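Open Lanes at Flastivville Bowl

League play wrapped up at Namico Lanes last month, and the building has been strangely polite ever since. To fill the silence, we're opening evenings to anyone who owns socks. Games are $3 after 6 p.m. and shoes are $2, in sizes that mostly match left to right.
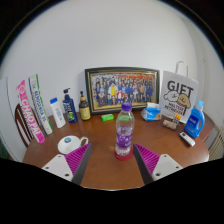 Birthday parties go in the Paiva Room, so named for the sign that was already on the door. You get the long table, two lanes and the use of a microwave with one setting. Bring your own cake and drinks. A water bottle with a screw cap, like the one with the purple label on the round table, may come down to the lanes with you. Open cups may not. We resurfaced lane nine in January and would like to go a whole year without discussing grape soda.

The room holds 37, and that figure comes from the fire marshal, so please don't haggle.
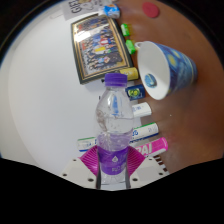
Deposits are due when you book and will be returned if you cancel a week ahead. Changing your mind in the parking lot counts as attending.

The Ploretti Cup returns in the fall. Last season's winning team total was 1,519, a number you will hear often if you sit anywhere near the snack bar. Sign-up sheets are on the front counter, next to the pen on a chain. The chain is new. Bumpers are available on request for all ages, and we don't keep records.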